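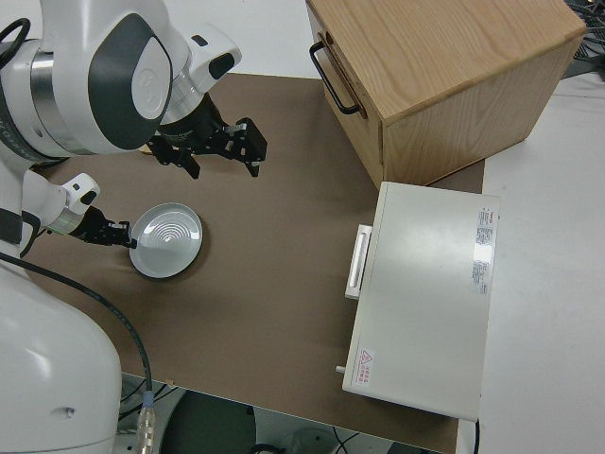

A Morning at the Skistari Print Open House

Skistari prints T-shirts for other people. If you have bought a band shirt, a family reunion shirt or one of those shirts with a joke on it from a small web store in our part of the state, there is a fair chance it was printed in their building in Drirkora. They hold an open house every September, and this year I went.

I sell shirts myself, on a small scale. I have a store page with 23 designs, most of them about fishing, and until now I have sent all my orders to a big online printer I have never seen. The print quality has been up and down for a year. I wanted to find out what a local shop could do and what it would cost me.

Getting there

The building is behind the old feed store on the east side of town. The sign is small and faces the wrong way if you come in from the highway, so I drove past it and had to turn around at the car wash. Parking was on the grass. Doors opened at 9 a.m. and I was inside by 9:15.

You sign in at a desk, get a paper badge and wait for a group. My group was mostly people with stores of their own, plus a high school art teacher and a couple who wanted shirts for their softball league. The tour was led by Yu-ting Au, who runs the production floor. She started out folding shirts there during college and has worked every station since.

Receiving and blanks

The tour began at the loading door with the plain shirts, which everyone in the trade calls blanks. Skistari keeps two main kinds in stock. The cheaper one is a standard cotton shirt. The better one is called Telora, a cotton and polyester blend with a tighter knit, and it is the one they push for anything with fine lines in it. We were allowed to handle both. The Telora shirt is thinner than I expected but it does feel smoother, and the collar is narrower. I prefer the collar on the cheap one.

Dark blanks come in cartons by color and are supposed to sit indoors overnight before printing. Au said shirts that have been in a hot truck hold moisture in odd places and the ink takes unevenly. I asked if that could be the reason for the patchy navy shirts I got last spring from my current printer. She said it could be that or it could be too little pretreatment, and without seeing the shirt she wasn't going to guess.

They will print on blanks you bring in yourself, but they won't replace any that get spoiled. I'd want to read that part of the agreement carefully before dropping off a carton of anything expensive.

Art department

Next was the art room, where customer files get checked. This was the most useful stop for me. The main problems they see are the same ones every day: files that are too small, white boxes left behind a design that was supposed to be transparent, and lettering so thin it disappears after a few washes.

They had a board of bad prints with the reason written under each one. One was a gift shirt with a long line of script on it. The customer had picked dark gray ink on a black shirt because it looked fine on a bright screen. Another had a slogan with a word missing. They print what you send, and a missing word is yours to pay for, although the art staff do try to call if they spot it.

The art teacher asked about designs that copy movies and TV shows. Skistari turns those down when they recognize them. Each order form has a box where you state that you have the right to use the art. Au told us they get requests like this every week, most of all before the holidays, from people who found a picture online and want it on a shirt for a relative. A single shirt for a brother gets the same answer as a big order.

They also keep every approved file under a job number, so a repeat order skips this step. I liked that. My current printer has me upload everything again each time.

Screen printing

The main floor is loud and smells like a new shower curtain. Earplugs were in a bin by the door. We stood behind a yellow line and watched a job run on the automatic press, a round machine that carries the shirts from one color to the next. The job that morning was 738 shirts for a charity run, two colors on the front and one on the sleeve.

I had not understood before how much of the cost is setup. Every color needs its own screen, and each screen has to be coated, exposed, rinsed, dried and lined up. After that the shirts go through quickly. That explains why the quote for a dozen shirts is so ugly and the quote for a few hundred is so reasonable. If you want one color on a lot of shirts, this is the way to do it.

After printing, the shirts ride through a long dryer on a belt. At the far end someone takes one off now and then and stretches the print by hand. If it cracks, it is undercured and they slow the belt down. The softball couple asked if they could try it and were handed a test shirt to pull on.

Direct printing

Small orders go to a separate room with the direct-to-garment printers. They work much like an office inkjet with a shirt laid flat in it. There is no screen to make, so one shirt is possible, and the number of colors doesn't matter. The shop's own software for lining up these jobs is called Chou. It reads the order, picks the print size and tells the operator which blank to load. Orders from a web store can go into it without anybody typing them in, and that's the part I came to ask about.

The connection works with the store platform I use. There is a monthly fee, and it is waived once you send enough orders. My volume last quarter was 114 shirts, which is under the line, so I would be paying it. Still, the price per shirt on the standard blank was lower than what I pay now even with the fee added.

The prints I looked at were good. Reds were strong and small type was readable. On black shirts the white underneath the design gives it a slightly stiff feel, and I was told that softens after a wash or two. I bought one at the sample table to find out.

Packing and returns

Packing was the last stop. Shirts are folded around a card, bagged and labeled with the store's name, so the customer never sees the printer's. You can supply your own insert cards if they fit in the bag.

Returns for bad printing are reprinted free if you send a photo within two weeks. Wrong size is the customer's problem or yours, depending on your own policy. They were clear about holiday cutoffs too. Anything for December needs to be in well before the last week, and they don't do rush jobs in that month at any price – I asked.

Food, prices and the rest

There was coffee, and there were breakfast tacos until 10:30. The sample table had misprints for two dollars and first-quality shirts for more. Children were welcome in the front room, where they could pull ink across a small screen and take home a tote bag, but they weren't allowed on the main floor. The tour took a little over an hour and involved a lot of standing on concrete, so wear decent shoes.

I left with a price sheet, a Telora shirt with a mallard on it and an appointment to send in three of my own designs as a test. The trout one goes first, as it has the thinnest lines. If the prints hold up after ten washes I'll move the rest over before spring. The price sheet is only good through November.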